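Jondau Picture Hanging Kit for Stone and Plaster Walls

Product code 541
Supplied by Grovamari
In stock, usually sent out within 2 working days

The Jondau kit is for hanging framed pictures and mirrors on walls where an ordinary nail won't hold. It suits stone cladding, brick, block and solid plaster. For plasterboard you will need the Jisik cavity set, sold separately.

Each kit comes in a resealable tub with 154 pieces: wall plugs in three sizes, screws to match, D-rings, flat hooks, felt pads and a coil of braided wire. A paper drilling guide is folded inside the lid. The masonry bit is not included.

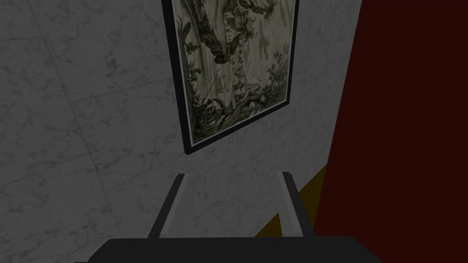

The plugs are nylon and the screws are zinc plated. Fitted as a pair in sound masonry, the large hooks will carry a frame of up to 11 kg. Use both hooks for anything wider than your forearm is long. A single hook lets the frame tilt every time a door shuts.

Fitting

Mark the wall with a soft pencil or a piece of masking tape. Drill slowly, with the hammer action off until the bit has broken the surface. On polished stone, keep the hole well away from joints and edges. Clear the dust before pushing the plug in, and stop when it sits flush. Tighten the screw by hand for the last few turns.

Stick a felt pad on each lower corner of the frame. This leaves a small gap for air and stops the frame marking the wall.

Older plaster can crumble. If the plug turns in the hole, take it out, fill, leave it overnight and drill again with the next size up.

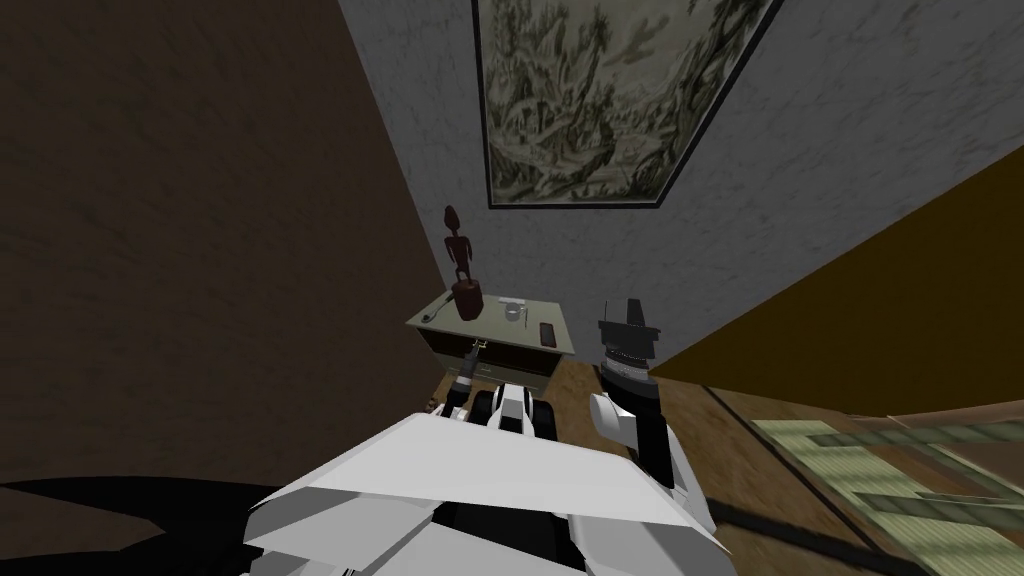
Framed landscape on a grey wall.

Wire or D-rings

Wire is easier to level once the picture is up. D-rings hang closer to the wall and move less, so we suggest them for hallways and stairs. The kit has enough of both to change your mind later.

Spares

Refill bags of plugs and screws are sold by size. The Räsänen low-profile hook fits the same plugs and can be ordered through us from September. Wire is available by the metre.

Delivery and returns

Standard delivery is free with any order of two kits or more. Unopened tubs can be returned for a full refund. We can't take back opened tubs unless a part is missing or faulty, in which case tell us which part and we will post a replacement.

Trade orders and questions about wall types: ask for Hadiza Ogbonna at the Grovamari sales desk. Please have the frame weight and wall material to hand.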